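Plemum Notes
Home | Bench News | Back Issues | Parts Swap | Contact
Last updated: Jul 18, 2018
4 min read

Keeping the Laundry Cell Alive

The two-armed cell on the Tadley bench has now been through a full June of hanging up clothes and taking them down again, which is more than can be said for most of us. Horațiu Barbu, who drew the short straw for looking after it, asked me to write up what the maintenance consists of. He also asked me to leave out the part about the coffee, so I have.

Most of it is cables. The arms themselves are fairly polite. The purple cables that run along them are another matter, as they have to be slack enough for a full reach and short enough to stay off whatever the arm is reaching for. Every version of the routing so far has managed one of these. The current one hangs a loop down by the left base, where it can sway about without getting into the laundry, and lets the right one swing wide in front of the bin when that arm goes up to the clothes rail.

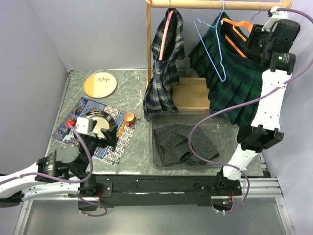
Right arm on the clothes rail, left arm down over the plate.

That high reach is the pose we use for checking slack. Park the right gripper on the end of the rail, walk over, and push the cable with one finger. If it moves, fine. If it feels like a guitar string, back it off at the elbow and try again. Esmaeil Rahimi does this with a pencil and claims better results. His arms do seem to go longer between faults, so I have bought a pencil.

The rack needs watching too. It is light wood and it gets leaned on by a machine all day, and a machine never says sorry. We found it had crept 16 mm toward the back wall over one long run, which explained a whole afternoon of hangers being offered to thin air. I had spent that afternoon in the software. Amparo Lozano looked at the table for a moment, slid the rack back where it belonged and went to lunch. There is now a pencil line along the base (different pencil) and you are asked to check it before you touch any code.

Hangers are a separate grief. The wire ones bend, and then they stay bent, and then somebody writes an angry note about grasp planning. Plastic is easier on everybody's nerves. We have kept the wire ones in the mix on purpose, so please stop "fixing" them. You know who you are, Colton.
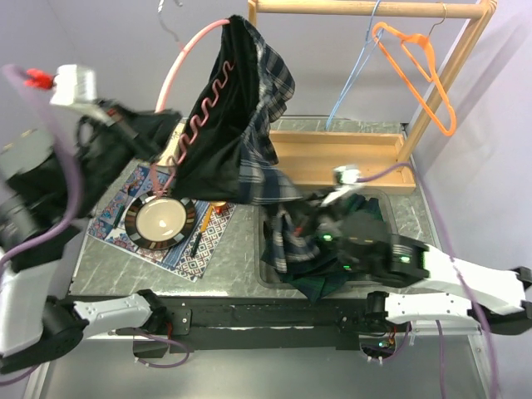
Gripper care is dull and quick. Wipe the fingers with a barely damp cloth, let them dry, and look for lint at the roots, where dark fabric sheds and you can't see it without a flashlight. Then open and close each one 4 times with nothing in it and listen. A click is all right. A crunch means the set screw has walked out again, and the last crunch was ignored for 39 cycles by a person who thought it was the radiator.

After any work on the base end, look under the front rail as well. The little board down there has its wiring out in the open, right at knee height, and knees have been a bigger source of downtime than motors. Manole is sending us a cover. Manole has been sending us a cover since spring.

If a cable does have to be swapped, power down both arms first, even if only one is misbehaving. Support the arm by hand as it goes limp, feed the new cable from the base up, and leave the ties loose until you've tried the rail pose and the tray pose. The spares are in the Vusstead cabinet, second drawer, under the plates nobody wanted for the kitchen. Ovidiu Bălan holds the key and is usually found by following the sound of the label printer. Write the swap in the log before you start the next run, with your own initials this time.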